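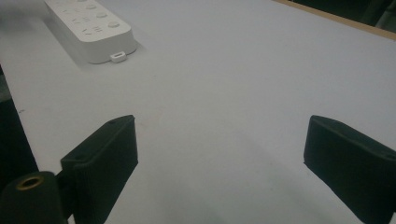 Filed under: Floor looms > Countermarch > Skips, floats and bad sheds
Status: Solved (mostly)

Loom: Ollberg countermarch, 8 shafts, Texsolv tie-up, second-hand
Warp: Győri linen in natural, 625 ends, point twill
Software: Raltlow 2, used for the draft and the printed tie-up
Problem: floats on the underside of the cloth, left half only, plus one treadle that gives me a shed you couldn't slide a ruler through

Opening post

Hello all! First linen warp on the big loom and I am having the best time, apart from the cloth being wrong. I wove a sample at the start and it looked gorgeous from the top. Then I got down on the floor with a torch and had a look underneath, and there were long skips all through the left side, where the shuttle had gone under threads it should have passed over. The right half is lovely. Same threading, same treadling, same weaver.

The second treadle from the right is the other trouble. Every other treadle opens a nice clean shed and that one opens a sort of sigh.

I've read the pinned thread on balancing a countermarch and I'm going to work through it in order and write down what happens, partly so you can tell me where I went off the track and partly so I remember it next time. Please jump in.

Check one: threading

Went through the heddles a group at a time with the lamp clamped to the castle. Found no crossed threads and no empty heddles. I was half hoping for a mistake, to be truthful, as it would have meant I could fix it and get on. The threading stays as it is.

Check two: tension

The warp went on by myself on a Saturday with a lot of walking back and forth to the front beam. Linen doesn't forgive much and I thought the left side might be softer. Patted it with a flat hand all the way across and it did feel a bit spongier near the left selvedge. I untied and retied those bouts, lashed on this time instead of knots, which I will be doing forever now. What a treat lashing is! You tug the cord along and the whole warp evens itself out under your fingers.

Wove another couple of centimetres. Fewer floats, still there. So tension was part of it but there's something else.

Check three: shafts at rest

Put the locking pins in, checked that all the shafts hung at the same height, then took the pins out. With the pins in, everything sat level. With the pins out, the back shafts stayed put and the third shaft dropped on the left. Only the left! I must have walked past that loom a hundred times and never seen it. I put a spirit level on each of the shafts in turn and the third one was the only one with a lean.

Reply from the forum's loom helper

Good catch, and a good way of finding it. A shaft that hangs crooked will put its threads low in the shed on that side, and your shuttle either dives under them or rides over depending on which way the shaft is meant to be going. Before you touch the tie-up, look at the cords from the top of that shaft to the jacks. Compare left with right, hole by hole. Texsolv can look identical and be one hole out.

Also, which loops did you use at the bottom, where the shaft connects to the upper lamm? If that cord isn't coming off the centre of the bottom bar it'll drag the shaft sideways when you treadle.

Check four: the cords on the third shaft

You were right! One hole out on the left-hand jack cord. The peg had been pushed through the next loop along and the tail was tucked up so neatly that it looked correct. I moved it up one, took the pins out again, and the shaft sat level like all its mates. I might have cheered. The dog left the room.

The bottom cord was centred, so that was fine.

Wove a few more centimetres with some leftover weft (a Skellach wool in a shocking orange, so I could see every single pick against the linen). The left side is clean. I turned the torch on it from below and there was not one float. I can't tell you how good it feels to look at the back of a cloth and find it as pretty as the front.

The weak treadle is still weak, though.

Check five: the weak treadle

This is where I'd got myself in a knot. I assumed the cords to that treadle were too long, so I shortened the lot. The shed got worse. Then I shortened only the ones from the lower lamms and the treadle hung so high that I could barely get my foot on it. I put everything back where it started and had a cup of tea.

Then I did what I should have done at the beginning and read the tie-up off the loom instead of off the paper. On a countermarch, each shaft in use has to be tied to every treadle, either from the upper lamm so it sinks or from the lower lamm so it rises. One or the other and never both. I lay underneath with a pencil and wrote down what was there, and on the weak treadle one shaft was tied to both. It was being asked to go up and down at once. No wonder the poor thing just trembled.

Reply from the forum's loom helper

That'll do it every time. The whole loom fights itself, as all the other shafts on that treadle get held back too. Did the printout tell you to do that or was it a slip of the hand?

Check six: the printout

Bit of both, I think. My copy of Raltlow 2 was set to show a rising shed on screen, and I had printed one page with only the filled squares and another with the blanks marked as well. I'd started tying from one page and finished from the other after lunch. The software did what I asked. I have now thrown out the first page and drawn over the second in two colours – red for rising and blue for sinking – and it's taped to the side of the loom where I can see it from the floor.

Undid the extra cord. Stepped on the treadle. The shed opened so wide and flat that I sat there treadling it for no reason at all.

Current state

All treadles clear, all shafts level, no floats on either side. I've unwoven the sample back to the start and I'm running at 300 picks of proper cloth as of this evening, with the linen weft damp from a wet tea towel. It beats in beautifully. The point twill makes a row of little diamonds up the middle and I keep stopping to admire it.

Still open: the left selvedge is drawing in a bit more than the right. I've put a temple on and it has helped, but if anyone has thoughts on floating selvedges with linen, I'd love to hear them. I've only used them with cotton. Do you weight them separately off the back, or leave them on the beam with everything else?

Comments

Separately off the back, always, with linen. I use film canisters with a few washers in them. Start light and add.

Thank you for writing out the bit about the jack cord. Mine is a different make but I had the same lean on the same side and it was also one loop out. Been blaming my beat since March.

Lovely log. Would you post the draft? The diamonds sound just right for some hand towels I've got in mind.

Is the spirit level a small one? Mine's from the shed and too heavy to sit on the shaft without tipping it.
 – It's a little line level, the sort that hooks on a string. It weighs next to nothing. And yes, draft coming once I've tidied it up!

Second vote for red and blue on the tie-up. I do the same with pegs, and I leave the pencil tied to the loom bench.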